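Resampling the wrist trajectories before training

October 29, 2018

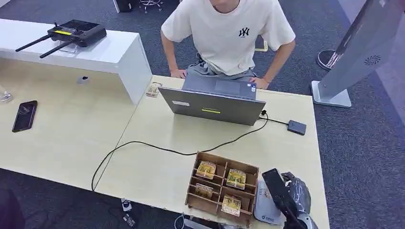 Photo: Rustow project, head camera view

The tray task has four packages in a slotted wooden tray, and the arm has to take one out without disturbing the others. We collected 354 demonstrations for it in March and trained the first policy directly on the raw recordings. It stalled above the tray in a large share of trials, with the fingers a short distance from a package and the commanded velocity close to zero.

The cause was in the data. Operators slow down before a grasp, so a fixed-rate log is full of nearly identical frames there, and the loss rewards predicting no motion. Belhaj, our preprocessing script, now resamples each trajectory by distance traveled at the wrist — one sample every 3 millimeters — and keeps gripper events at their original times. Rotation is counted separately, or tilting in place would disappear.

Training time fell to roughly a third. Stalls became rare on upright packages. A package leaning against its partition is still a problem, and I suspect the slot edges confuse the depth estimate more than the policy does.

Two things did not help: adding noise to the joint readings, and a longer history window. The second made stalling worse.

I have not tried the same resampling on Hurkis, where contact lasts much longer and distance is probably the wrong variable. The script needs its config paths cleaned up before I can share it.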